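Rissanen Household Laundry Terms

README

Contents of this folder

terms.csv: the word list, one row per term
sources.csv: where each term was collected
notes.txt: longer remarks that did not fit in a column
CHANGES: what was edited and when

Summary

Rissanen is a list of 587 everyday words and phrases that people use at home when they talk about washing, drying, folding and mending cloth. It covers American English only. Most of the terms came from letters, household manuals and short interviews. The work was started by Elli Hakala and is now kept up by Elli Hakala and Neema Simiyu.

The list is meant for people who write dictionaries, edit old household texts or study regional speech. It is not a guide to doing laundry, and the definitions should not be read as advice on how to treat a fabric.

Columns in terms.csv

term: the word or phrase, lower case unless it is a name
variant: other spellings, separated by semicolons
pos: part of speech (n, v, adj, phr)
gloss: a short definition in plain words
region: a state or group of states, blank if unknown
source_id: matches the id column in sources.csv
status: checked or open

Of the 587 rows, 435 are marked checked. A row is checked when 2 readers have agreed on the gloss. The rest are open, and the gloss in an open row may be no more than what the first reader wrote down. Please filter on status before you quote anything.

How the terms were sorted

Each term has one main sense. Where a word had two clearly different meanings it was given two rows with the same spelling. "Mangle" is a case of this, once as the machine and once as the verb. Words that only differ in ending ("rinse," "rinsing") share a row.

Words for the cloths themselves gave the most trouble. A dishcloth in one house is a dishrag in another and a dish towel in a third, and some speakers keep all 3 words for different things. We wrote the gloss from what the speaker said the cloth was for. Color and size were left out unless the speaker brought them up. A cloth lying out on a table and a folded one in a bin may well go by the same name.
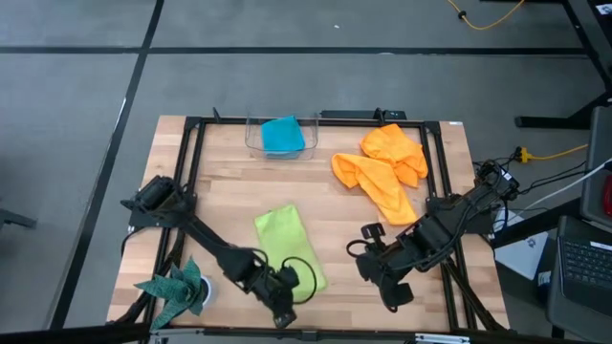 Liudmyla Onyshchenko wrote that the gloss for "tea towel" is too narrow, and that her neighbors in Ohio use it for any thin cotton cloth kept in the kitchen, including the ones that line a bread basket. She also asked for "huck towel" to be added, with "huckaback" as a variant.

Both changes are in. The "tea towel" row went back to open until a second reader has gone over the new wording. "Huck towel" has no region yet, as the one written source we have for it does not say where the author lived.

Known problems

The northeastern states are overrepresented. Nearly all of the household manuals were printed there.

The region column mixes two things: where a speaker grew up and where the speaker was living at the time of the interview. Older rows do not say which one was meant.

Terms for starching and bluing come mainly from print. Treat them as historical unless notes.txt says otherwise.

A few variants have stray spaces after the semicolon. Trim them when you load the file.

Loading the files

Both tables are comma-separated, UTF-8, with a header row. Glosses that contain a comma are in double quotes. Blank cells are empty and never filled with NA.

Corrections

Send the term, the change you want and where you heard or read it. A page number helps for printed sources. For spoken ones, the state is enough, and please leave out the speaker's name. Corrections are read in October and the next version goes out after that.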